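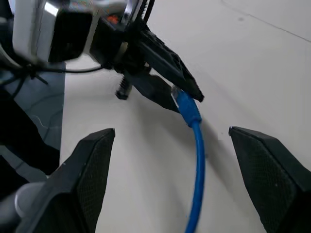
Blue network cable plugged into a black connector housing, with gripper fingers on both sides of the job.

Cable rules for a small robot bench

2022-06-23
Shares 113 | Comments 3

We keep two arms on one bench and most of our lost hours used to come down to cables. These are the rules we wrote up after a bad October. They are taped inside the cupboard door and everybody who works at the bench signs them. Copy whatever is useful.

Before you start

Read the arm maker's manual for its limits on speed and payload. If our rules and the manual disagree, follow the manual.

Do a written risk assessment for each new job, even a small one. Ours fits on one side of paper. A job with two grippers working close together gets its own sheet, because fingers can trap a hand between them as well as against the table.

Press the emergency stop at the start of every session and check that both arms go dead. If you have two buttons, test both. Write it in the log.

Clear the table. Mugs, spare screws and side cutters go on the shelf.

Plugs and sockets

Hold a network plug by the body or the boot, never by the cable. This goes for people and for grippers. Pulling on the cable loosens the crimp, and you will then spend an afternoon blaming the switch.

Look at the clear plastic clip before each run. If it is bent or white at the root, cut the end off and crimp a new one. A plug used for practice should not go back into service on a real machine. We mark practice leads with a band of tape at both ends.

Set the grip force low and bring it up in small steps. Start with a scrap plug. Textured fingers hold well at a lower force than you would think, so wipe the dust out of the pattern before you reach for a higher setting.

Leave slack. A lead should hang in an easy curve at the furthest point of the move. Move the arm through the whole path by hand, or at the slowest speed, and watch the cable and not the gripper.

Cables on the arm itself

Anything that runs along an arm wants a sleeve or soft ties. Hard nylon ties are fine on a fixed frame but they bite when the joint turns. Trim the tails flush, they scratch.

Keep thin signal wires away from the fingers and away from motor leads where you can. Check them at the wrist first, that's where ours fail.

We label both ends of every lead with the Vernia wrap labels. Ordinary masking tape and a pen will do for a month or so.

Working near it

One person has the pendant and that person is in charge. Nobody reaches in until they say so.

Stop the arms properly before you touch a plug. Paused is not stopped. If you need to work on wiring, switch off at the wall and lock it off.

No lanyards, loose cuffs or rings. Long hair tied back.

Keeping a log

Ours is a Hrynyshyn hardback notebook on a string. Date, job, lead number, anything odd. We change practice leads after 1,000 insertions whether or not they look worn.

Comments (3)

benchend
We had the same trouble with nylon ties. Swapped to hook and loop last year and haven't cut a wire since. Do you use the wide or the narrow?

Sunari workshop
Good list. I would add: check the socket as well as the plug. We got to 1,325 on one lead, and by then the contacts in the socket were in a worse state than the lead was.

pk_left
Does the lock off rule apply if you are only reseating a network plug? Seems a lot for a two second job.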